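Ticket: arm stops partway through the pick routine, open day in the morning
Site: Nillitby workshop
Opened: July 24, 2020
Status: closed, one item left to watch

Hello all, and thank you for getting back to me so quickly on a Friday afternoon, I really didn't expect it! I'll put everything down in order so that whoever is on the desk at Tusix can follow along, even if it makes this a longer read than you'd like.

We have visitors tomorrow from Henao and from Corneck, in groups of 9, and each group gets a demonstration of the arm picking mixed items out of a bin. We ran the same demo in April for a much smaller crowd and it behaved beautifully. Today it stopped on the way down into the bin, with a protective stop on the pendant, and it did that more than 30 times before lunch. Clearing the stop and pressing start got us one or two more picks and then the same again.

What I tried first, in case it helps somebody else:

Restarted the controller. No change.

Dropped the speed from 70 percent to 50. Fewer stops, but still far too many to put in front of guests.

Swapped the items for a softer, lighter mix. No change, and I felt a bit silly for blaming them.

Your reply at two o'clock suggested checking whether the bin had moved since the position was taught, and I'm a little embarrassed to say that it had. The front edge was out by the width of my thumb – not much to look at, but enough for the gripper to touch the wall on the deeper picks. I pushed the bin back to its marks, tightened the clamps and taught the corner points again. We then ran 50 picks at the slower speed without a stop, and another 30 at 70 percent, also clean.

The one thing I'd still like your opinion on is the hose. When the arm reaches into the right half of the bin the loop swings quite wide, and I wonder if it ought to be tied a little closer to the joint. It hasn't caught on anything so far, and I'd rather not fiddle with it tonight if you think it can wait until Monday.

I'm closing the main fault and leaving the hose question open. Thank you again, you've been so patient with me – and if any of you are free tomorrow, do come over, there will be coffee and far too much cake.

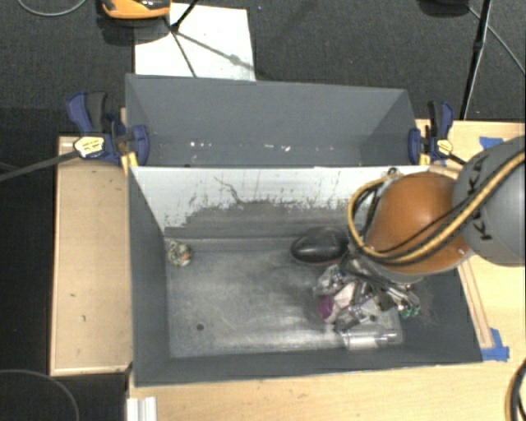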